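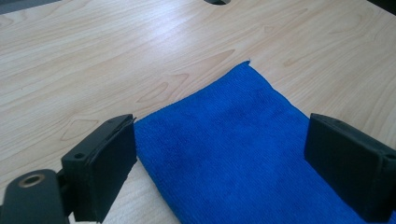 Percepción y control para la manipulación de objetos deformables
Apuntes de la sesión 4 – Del episodio grabado a la política
Profesora: Widad Sayegh. Prácticas: Arnel Enriquez

Antes de empezar

Bienvenidos otra vez, y gracias a quienes habéis enviado ya el ejercicio de calibración (los demás tenéis hasta el lunes, que no se diga que no aviso). En la sesión anterior nos quedamos en la transformación entre la cámara y la pinza, un tema algo árido, lo reconozco, y prometí que esta vez llegaríamos por fin a la tela. Pues ya estamos en la tela.

Hasta ahora hemos trabajado con cuerpos rígidos. Un cubo tiene seis grados de libertad, y una vez estimada su pose sabemos dónde está cada una de sus esquinas. Una toalla no nos hace ese favor. Puede estar doblada, hecha un montón o extendida a medias, y entre una configuración y otra hay un continuo que no cabe cómodamente en ningún vector de estado que queramos escribir a mano. Podemos modelarla como una malla de masas y muelles, desde luego, y lo haremos en la sesión 6, pero para controlar en tiempo real suele compensar aprender directamente de demostraciones.

4.1 Qué contiene un episodio

Llamaremos episodio a una demostración completa, desde que la persona coloca las pinzas en la posición inicial hasta que las separa de la tela al terminar. En nuestro conjunto de datos, que guardamos con el formato Starard, cada episodio reúne varias secuencias: la vista general, la vista de cada pinza, la pose estimada de cada una y la apertura de los dedos. Cada secuencia tiene su propio reloj, y de ahí vienen la mitad de los disgustos de este curso.
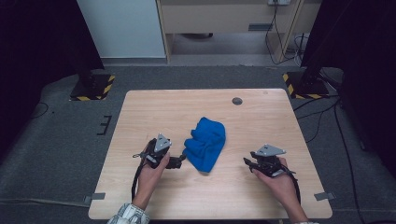
Figura 4.1. Vista general: una pinza en cada mano, a ambos lados del paño azul.

La vista general sirve para entender la tarea en su conjunto: dónde está el paño respecto a la mesa, qué mano está a cada lado, si las dos se van a estorbar. Las vistas de pinza ven mucho menos, pero lo que ven lo ven de cerca, y para decidir el instante del cierre son casi siempre mejores. Conviene que os acostumbréis a mirar los mismos episodios desde los dos puntos de vista antes de escribir una sola línea de código. Sé que parece una pérdida de tiempo. Arnel lo pensaba también en su primer año y ahora es el primero que os lo va a exigir en prácticas.

4.2 Sincronización

El programa de lectura, Turkwood, toma como referencia el reloj de la vista general y busca para cada fotograma la muestra más próxima de las demás secuencias. Si la diferencia supera los 32 milisegundos, marca el fotograma como no válido. No lo borra, cuidado con esto: lo deja en el archivo con una marca, y si vuestro cargador no la consulta, entrenaréis con parejas de imagen y acción que no se corresponden.

Para la apertura de los dedos interpolamos linealmente. Para la orientación usamos interpolación esférica entre cuaterniones, y antes de interpolar comprobamos el signo (q y –q representan la misma rotación, pero el camino entre ambos puede ser muy largo si uno se descuida). El año pasado un grupo pasó una semana entera persiguiendo un giro fantasma que venía justamente de ahí, y eran buenos, así que revisadlo sin vergüenza.

4.3 Detectar el agarre

Queremos etiquetar de forma automática el momento en que la pinza sujeta la tela. La primera idea, y es una idea razonable, consiste en poner un umbral a la apertura: si los dedos están más juntos que cierto valor, hay agarre. Con una caja funciona bastante bien, dado que la caja impide que los dedos se junten del todo y la apertura final nos dice que hay algo dentro.

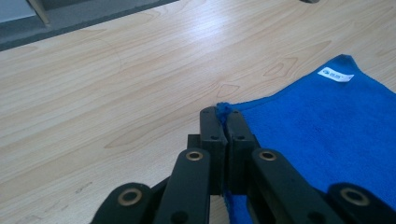

Con una tela fina, en cambio, la apertura de un cierre con éxito y la de un cierre en vacío se parecen muchísimo, y el ruido del sensor se come la diferencia. Por eso combinamos dos señales. La primera es la apertura, que nos da los candidatos. La segunda es una comprobación visual: recortamos la región que rodea las puntas de los dedos y preguntamos a un clasificador pequeño si hay tela entre ellos. El clasificador se entrena con 500 recortes etiquetados a mano, y no hace falta una red grande.

Todavía queda un caso delicado, el del agarre parcial, en el que los dedos pellizcan apenas unas fibras. Visualmente parece correcto y luego, al levantar, la tela se escapa. Para estos casos miramos también los fotogramas posteriores al cierre y comprobamos si el borde de la tela acompaña el movimiento de la pinza. Si no lo acompaña, la etiqueta se retira.

4.4 La política

La red recibe las observaciones ya sincronizadas y predice una secuencia corta de acciones futuras, de la que ejecutamos solo el principio antes de volver a predecir. Así el movimiento sale más suave y aún podemos corregir si la tela se desplaza. Las acciones se expresan como poses relativas a la pose actual de cada pinza – un cambio respecto a los apuntes antiguos, que usaban coordenadas de la mesa. Quien haya heredado código de la biblioteca Arnardóttir, que revise el archivo de configuración, porque allí el valor por defecto sigue siendo el antiguo.

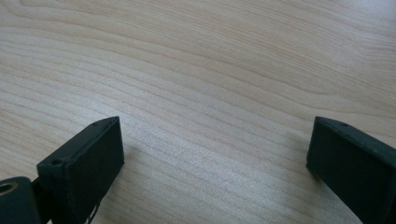

¿Hay que eliminar del entrenamiento los fotogramas en los que la pinza no ve la tela?

Conviene conservarlos. La política también tiene que aprender a acercarse, y si solo le enseñamos fotogramas con la tela a la vista no sabrá qué hacer cuando la pierda. Lo que sí podéis recortar son los tramos largos sin movimiento al principio y al final del episodio, que empujan a la red a quedarse quieta.

Para la práctica

Trabajaréis por parejas con los 52 episodios de la carpeta Surkstead. Cargadlos con Turkwood, representad la apertura de las 2 pinzas frente al tiempo y señalad en la gráfica los cierres que vuestro detector considere agarres. Comparad después el resultado con el del umbral simple y comentad por lo menos un desacuerdo, con los fotogramas delante. Prefiero un desacuerdo bien explicado a una tabla enorme sin comentar.

La separación entre entrenamiento y validación se hace por episodios completos, nunca por fotogramas sueltos, pues dos fotogramas vecinos son casi idénticos y la validación saldría preciosa sin significar nada.

Dudas sobre el cargador, a Arnel; dudas sobre la teoría, a mí, al terminar la clase o en tutoría. Traed leída para la próxima sesión la parte de cuaterniones del apéndice B.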